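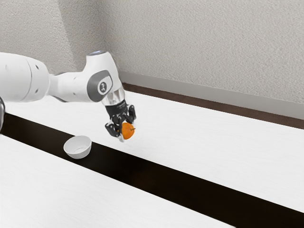 Kagiso thinks the apology item is worded so the person who started the fight always scores worse. Said so twice at the Thursday meeting, and again in the hallway. Probaly right. Item 9, "I said sorry first" -- sorry for what, sorry when? Splitting it in two.

Thursday, 4:40 pm, Tristamby room

Couples diary coding, cont. 52 couples in, 1322 entries total. Ljubica and I double coded 300 of them. Agreement fine on topic (money, chores, in-laws, phones). Bad on "old grievance raised". She codes it any time the past comes up. I only code it if the past thing is the complaint. Example from tonight: "you forgot the gas bill, like you forgot in May". She says yes, I say no, it's evidence not grievance. Went back and forth on this, got a bit heated, noted the irony.

Proposed rule: code 1 if the partner would have to answer for the old thing before the new one could be settled. Try on the next batch, don't recode yet.

Also -- silent treatment has no code at all. People write "didn't talk til bedtime" and it goes under Other. Other is huge. Needs its own line, with length if they give it.

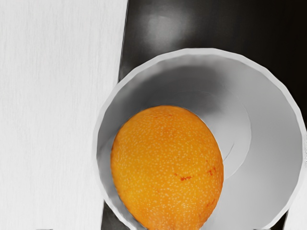
Tristamby, Thursday afternoon

Nayeli asks whether we keep the entries where both partners obviously wrote it together. Keep, flag with J. Don't drop anyting till Sheyla has seen them.

Diary reminders going out too late, folks are answering half asleep. Move to after dinner? Ask Duván what Altura lets us set.

To do
- new wording for 9a / 9b
- silence code, draft def
- batch 7 to Ljubica
- find the missing consent form, couple 31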